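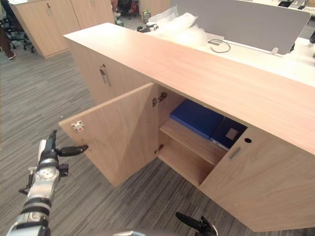 The low office cupboard: getting it back under control

Every office has a low cupboard that people put things into and never take things out of. At Bundton ours had reached the stage where opening the door was a social risk. A few things that helped.

Start with the bottom
Clear the lower section first and leave it bare for 2 days. You will feel foolish. You will also find out what anyone misses, which in our case was a hole punch.

Binders and box files
Lay a binder flat if the shelf is short on height. Box files can stand, with the label facing out. A label facing the back wall is a secret. Jucélia Arruda in accounts writes hers in capitals and has not lost a file in 5 years, as she will tell you.

Things still in their plastic
Leave the clear film on anything navy or black that you won't need before July. Dark covers collect dust like a hobby. Wipe the film with a dry cloth and put the thing away as it is.

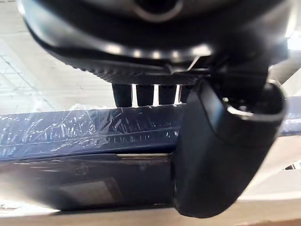 Doors that won't stay shut
Check the magnetic catch before you blame the hinges. A wipe across the face of it often does the job. If the door still drifts, turn the hinge screw a little at a time and try it again after each turn. Allow 20 minutes, and find the key before you lock anything.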